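Chapter 7
Money, Records and the Public's Right to Know

Public officials spend money that is not their own. Most systems of government accept that some of this spending will be personal in nature, such as travel, lodging and meals taken while on duty. The harder question is how much of the record voters should be allowed to see, and who should decide.

This chapter examines open records law at the local and state levels. It begins with the request process, moves to the reasons an agency may give for refusing, and closes with the appeals stage. Students should have read Chapter 6, on the duties of elected auditors, before starting.

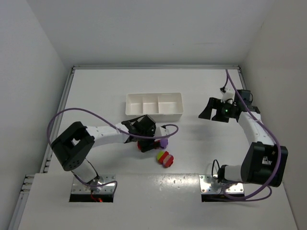
Figure 7.1 Two robot arms at a white tabletop, with a compartment tray between them.

7.1 The Waaka Request

In June, Coralie Sheehan, a resident of the Waaka district, asked the district council for every travel claim filed by its members during one term. The council held 3,165 pages that matched her request. It released 523 of them in full and 205 with names or amounts blacked out. The rest were withheld while the council sought legal advice.

The council's records officer, Ataahua Katene, had warned members in writing that the blacked-out amounts would be difficult to defend. Her memo became part of the public file at the appeals stage and is reprinted at the end of this chapter. It is short, and students should read it before Section 7.3.

The dispute turned on one phrase in the district code, "private details of a member." The council read the phrase to cover hotel names and the cost of each stay. Sheehan argued that it covered home addresses and bank numbers only.

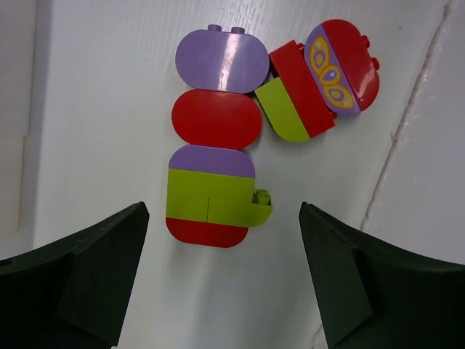
Figure 7.2 Toy building bricks in lavender, red and lime green, with two gripper fingers.

7.2 Terms Used in This Chapter

Redaction: the removal of part of a record before its release.
Exemption: a reason, stated in law, for withholding a record.
Fee waiver: a decision to supply records at no charge. Sheehan was first quoted $85 for copying, and the fee was later dropped.

Section 7.3 takes up the appeal and the ruling that followed.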